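Search this site
Enter keywords Go

Planetary Gear Assembly Bench: Gallery
Graltham Shared Workshop, Automation Section
Posted 13/08/2019

The Automation Section of the Graltham Shared Workshop maintains a two-arm assembly bench for use by members. The bench was built over the winter and entered regular service in January. Its present task is the assembly of a small planetary gear stage, in which spur gears are placed over pins on a carrier plate and a cover is fitted afterward. The task was selected for its size and for the number of separate skills it requires: picking up a small round part, locating a hole over a pin, lowering the part without tipping it, and turning it slightly so that teeth engage.

This page records the work for members, for visitors to the workshop, and for the sister group at Terkley, which is preparing a similar bench. It is intended to be read together with the bench notes kept in the workshop. Entries follow the order of the build. The entry with a picture is placed with the section to which it belongs; the remaining entries are given as text until the gallery for those stages has been prepared.

1. The bench and its mounting

The two arms are fixed to a common base so that their working areas overlap in the center of the table. Members moving either base must repeat the full alignment procedure before the bench is returned to use. The procedure takes an afternoon and should be entered in the log with the name of the member who carried it out.

The work surface may be no smaller than the area marked on the base drawing. Any tools left inside this area are to be removed before power is applied. The emergency stop is to be tested at the beginning of every session, with both arms at rest.

2. The cloth

A dark cloth is laid over the table for all gear work. Bright metal parts are easier to pick out against it, and a part that is dropped from a low height tends to stay where it lands. Earlier trials on the bare tabletop led to a number of lost gears, two of which were later recovered from the sawdust tray of the neighboring section.

The cloth should be spread by hand and smoothed in the central area. Light fold lines are acceptable. A ridge beneath a part is not, as the part will then sit at an angle and the fingers will close on one edge. The cloth is to be shaken out over the floor mat at the end of each session and inspected for metal chips.

3. Gears and carrier plate

The parts are laid out by hand before each run. The plate goes between the arms, with the gears to one side of it. No fixture is used at this stage of the project, and the exact position of each part is allowed to vary from one run to the next. 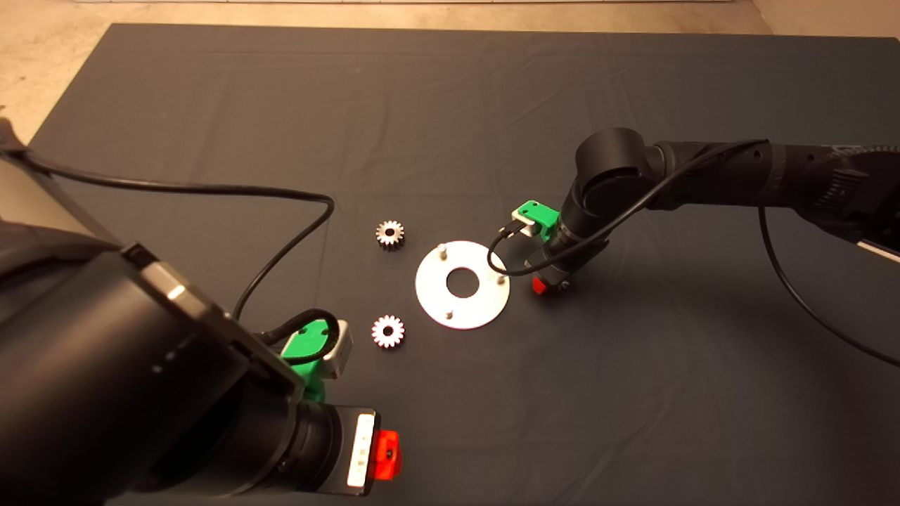

Gear stage on the bench: two spur gears and the three-pin plate, with the right gripper close to one of the pins.

Members are asked to check the pins before each run. A pin that has been bent, even slightly, will accept a gear by hand but will often refuse one from the gripper. Bent plates are placed in the box marked Grube, after the supplier from which the replacement stock was ordered, and are straightened or discarded at the monthly maintenance session. The first order consisted of 50 plates. The section does not expect to reorder this year.

Gears are wiped with a dry cloth before use. Oil is not applied until the stage has been completed and removed from the bench, as an oiled gear slips in the fingers. Gears with damaged teeth are to be kept apart from the working set and may be used for practice in lifting and placing only.

4. Brackets and fingers

Both arms carry matching green brackets and red gripper fingers. The shape of the bracket was revised several times in response to comments from members, chiefly with regard to the clearance around the wrist. The drawings now in the project folder are the current ones, and earlier versions should not be copied.

The fingers are regarded as wearing parts. They are replaced as a pair, never singly, and the screws are to be tightened by hand with the short driver. A full set of spares is held in the second drawer of the Nekby cabinet. Any member who takes the last pair from the drawer is required to inform the section before leaving the building.

5. Cables

Cable routing has received more attention than any other part of the bench. Enough slack must be left for the wrist to turn through its full working range, but a loop that hangs too low may sweep across the cloth and move the parts. The section has tried clips, sleeves and a spring support, and has not yet adopted a final arrangement. Proposals from members are welcome and should be accompanied by a sketch.

Before each session, each arm is to be moved slowly by its operator through its range while a second member watches the cables. If a cable pulls tight at any point, the session does not proceed.

6. Runs and records

A run begins when the operator takes control of the arms and ends when the gears have been seated or the attempt has been abandoned. Each operator may book the bench for up to 12 runs in one session. The section has set itself a target of 300 recorded runs for the present task, of which 260 have been entered in the log. Abandoned runs are entered in the same manner as completed ones, with a short note on the cause.

The most frequent cause entered to date is a gear tilting on the top of the pin. Operators have found it helpful to release the gear slightly above the plate and then press gently with closed fingers. The second most frequent cause is contact between the two grippers above the plate. Operators should agree in advance which arm has the right of way, and the other arm should be withdrawn.

7. Further work

When the present task is complete, the bench will be prepared for fitting the center gear and the outer ring. Drawings have been exchanged with Terkley, and a joint list of spare parts is under review. Members wishing to be trained as operators should apply at the workshop desk. Training is given in small groups and includes one supervised session on the bench.

Contact the Automation Section | Copyright 2019 Graltham Shared Workshop | Back to top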